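Nekness Kitchen Pack: is it worth the lab's money?

Corentin Masson, project report, April

The sales page for Nekness says a robot policy can be "kitchen ready" after training only in its simulated rooms. We had a 25-day trial license and one desktop from the Matik lab, so I tested the microwave task and skipped the rest.

I ran 421 episodes. The stock policy finished around 60 percent of them. The page promises a lot more, and it doesn't say which layouts its number comes from. Support never answered that question.

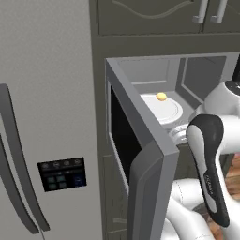 Scoring is my main complaint. An episode passes if the object ends up inside the cavity, and the checker looks at nothing else. With a small yellow-orange ball or fruit on the turntable, near the back edge, and the door still wide open, the checker is satisfied. I would want the door closed too. I wrote my own check for that and the pass rate dropped in all 4 layouts.

Zovent's pack costs more but lets you edit the scoring. I'd try that first.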